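Chapter 6
What Shoppers Do and What They Say They Do

Ask people why they bought what they bought and they will tell you. They will tell you quickly, in full sentences, and with a good deal of confidence. The trouble is that their answers often match poorly with the receipt in their pocket. This chapter is about that gap, and about the large amount of advice sold to storekeepers by people who seem not to have noticed it.

Start with a claim you will meet in almost any trade magazine: produce belongs near the door, where its color puts shoppers in a generous mood. It may be true. It is repeated so often that most writers no longer bother to say where it came from. When Afia Dogbe tried to trace it for her thesis, she followed 14 articles back through their footnotes and ended up with 2 studies. One of them had been carried out in a single store over a single July. The other didn't measure mood at all.
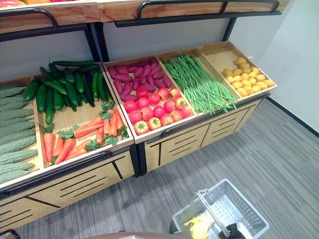 Store layout is hard to study well. A grocer who moves the vegetables usually changes something else in the same week, such as the lighting, the prices or the signs, and then credits whichever change cost the most. Sloped trays are a good case. Build a stand out of wood, tilt the trays, put a shelf over them on black metal uprights, and a consultant will say that it "feels like a farm market" and lifts sales. Compared with what? A flat table with the same beans on it, at the same price, in the same spot? That test is dull and slow, and few stores have any wish to pay for it.

The grocery chain Ovberg did pay for something like it. Kwabena Eshun and Dušan Gashi watched shoppers in one of its stores between four in the afternoon and closing time, and then stopped 224 of them at the exit for a short interview. Most said they had compared several vegetables before choosing. The observers' notes showed that a large share had walked up to the stand, taken the first item within reach and left. Were these people lying? Probably not. They were asked a question that had a sensible-sounding answer, and they gave it.

Eshun and Gashi were careful about what they had found. Others were less so. Within a year the study was being quoted as proof that "shoppers don't choose" – a sentence that appears nowhere in the report. The design firm Tonum printed it on the cover of a brochure for new shelving.

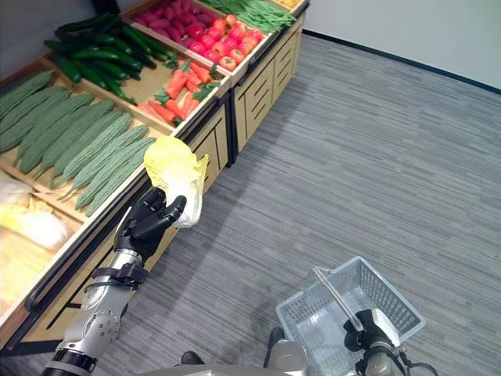 A larger survey, run by Tharun Kandasamy with 1370 households, is often brought in at this point to settle the argument. It can't. Kandasamy asked people to keep a diary of their purchases, and a diary is one more way of saying what you do. People who know they will have to write down a candy bar may leave it on the rack. They may also buy it and forget to write it down. The diary looks the same in both cases, and more households would only give us more diaries.

None of this means that self-reports are worthless. If you want to know what people think a good shopper is like, ask them how they shop. Abdul-Rahman Akpalu, whose work we turn to in Section 6.2, makes a fair case that this is worth knowing for its own sake. It is a different question, though, and you should be wary of any report that starts with one and finishes with the other.

As you read the sections that follow, keep a pencil handy. Each time a finding is given, write next to it how the researchers knew – by watching, by asking, or by counting what went through the register. Where you can't tell, put a question mark. Bring your marked pages to class, including the ones from this introduction.

Key terms: self-report, direct observation, purchase diary, comparison condition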